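Community Help: Gardens and Shared Grounds

Identifying and managing yellow flowers in a shared courtyard lawn

Asked by Melur Wuisan, 10 March 2024

Our residents' association at Laing Court maintains a lawn of 3,966 square feet. Since December, yellow flowers with full, ruffled heads have appeared along the south wall. Several members believe they are dandelions and have requested removal. Others would like them kept for the bees. Please advise on how to confirm the plant and whether removal is necessary before the spring meeting.

3 answers

Answer 1 — accepted

Flower color and shape alone are not sufficient to identify a dandelion. Several common lawn plants, including catsear and hawkbit, carry very similar heads. The stem and leaves should be examined first. A true dandelion has a single hollow stem with no branches, and it releases a milky sap when broken. Its leaves are smooth or nearly so, with deep teeth, and grow flat from the base.

Catsear has solid, often forked stems and hairy leaves. Members who collect samples should bring the whole plant, including the root, as a flower head by itself leaves the question open.

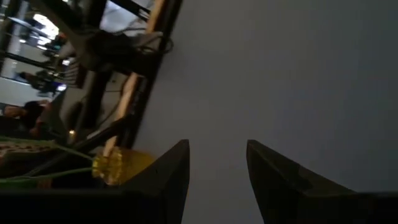
Removal

If the association elects to remove the plants, digging is preferred for small numbers. Use a narrow weeding fork after rain and lift the full taproot. Pieces left in the ground will generally grow back. Fill the holes with soil and reseed in early fall. Mowing does not remove dandelions, although it will limit seed if done before the heads turn white.

Answer 2

We had 134 of them at Furlow Gardens and dug up 77 the first year. Most came back. The board now leaves them until the end of May and then mows. No complaints to date.

Answer 3

Please check your grounds agreement before any product is applied. Ours requires written notice to all 204 households — including those with no access to the lawn — and the notice period is longer than one would expect. Vinegar is not recommended. It will burn the grass as well.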